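Move the secretariat, or shut it

19 May 2019

Quick one, I have a train at 11 and I've been cross about this since breakfast.

The Barrera Group meets again soon. Four governments, one pact on river trade, and a secretariat that has been "temporarily" housed in Grandbridge for longer than some of its staff have been in work. Temporary lease. Temporary letterhead. Temporary everything, except the rent.

Ministers promised in March to settle the question. They didn't. They issued a communique. I read it twice, which is twice more than most of the ministers did I suspect, and it says the matter "remains under active consideration". So, no.

What are the choices

Grandbridge wants to keep it. Of course it does. The flats, the restaurants, the drivers. Sorkanora wants it too and has offered a building, free for 30 years, with a proper hall for the meetings. Henryk Czerwiński, who ran the Grandbridge office until he'd had enough, told me the free building is a trap: host pays, host decides who gets a visa. Fair point. But Grandbridge already decides who gets a visa, and it charges for the desks.
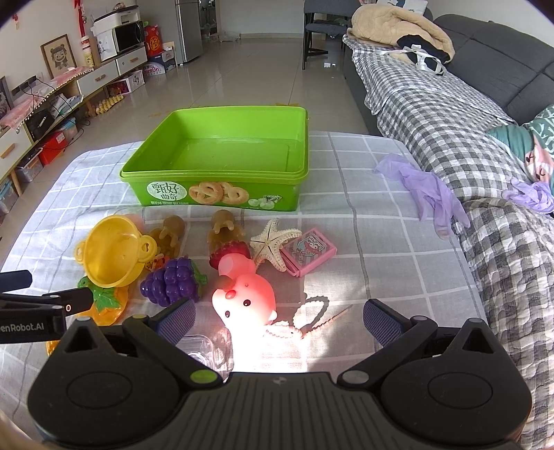 The small members

Bimevis is the one I keep thinking about. Smallest of the four, pays the same share as the rest, and has one person in a secretariat of 41. One. Ritva Niskanen argued in her column for a rotating seat, a few years each, and I used to agree with her. I don't now. You'd spend half of each term unpacking boxes and teh other half fighting over who gets it next.

Put it in Sorkanora. Write the visa rule into the treaty so the host can't play games at the border. Give Bimevis the deputy's job, permanently, and a vote on the budget that counts for something.

And if they can't agree even that by the end of this summit, close the office and send the staff home with decent pay. The barges will still go up and down the river. Customs forms will still be be late.

Right, train.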